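Home | Recipes | Table Talk | Thrift Finds | About

Filed under: Table Talk, secondhand stuff, summer suppers

The Great Table Setting Rethink

So I finally got serious about the table. We've eaten off the same four gray plates and whatever glass was clean for years, and then my cousin got engaged and somehow I was hosting dinner, and I panicked a little (okay, a lot) and went digging through the thrift stores in Bridstead.

I wanted color! Amber, mainly. My grandmother had amber tumblers with that diamond faceting all over the sides, and iced tea has never tasted right to me out of anything else. I set one out on the wood next to the big black bowl before I'd even decided on napkins.

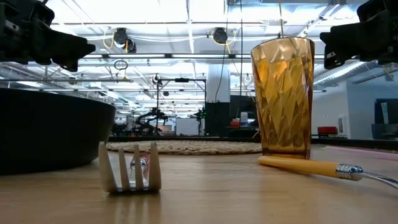

The bowl was the thing I almost left behind, because who needs another giant bowl? But I had 17 dollars left in my envelope and it wasn't going to come home with me. Salad for the whole crowd fits in it. I'm also done with the idea that silverware has to match. Yellow handles next to plain steel looks cheerful, and if a fork goes missing you just buy a different one.

Placemats were harder. I tried cloth ones and spent the next morning ironing, so no. Round woven ones with the fringe around the outside won, and they look so good on pale wood. I do wish they shed less. I shake mine out over the porch rail.
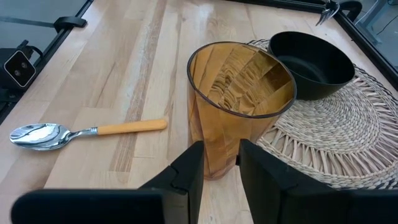 What goes where (sort of)

My rule is that the glass goes up by the edge of the mat and the teaspoon goes wherever there's room. I know there's a proper way. I looked it up, got as far as the fish fork and closed the tab.

Straws I put out last, pink ones, because the kids fight over them if they're out for more than 2 minutes. Pink next to amber sounds awful and I love it. If yours roll away, lay them on the mat!
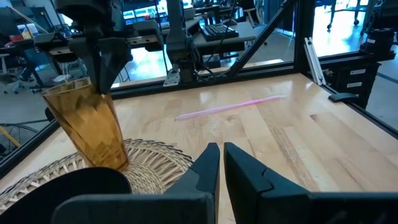
Ruby-Lee Gilchrist wrote in to say she gave up on woven mats after a pitcher of grape juice, and now she wipes hers with dish soap and an old toothbrush before anything has time to set. I'm going to try that on the one with the coffee ring.

Next up is napkins. I'm leaning toward mustard.

Last updated in March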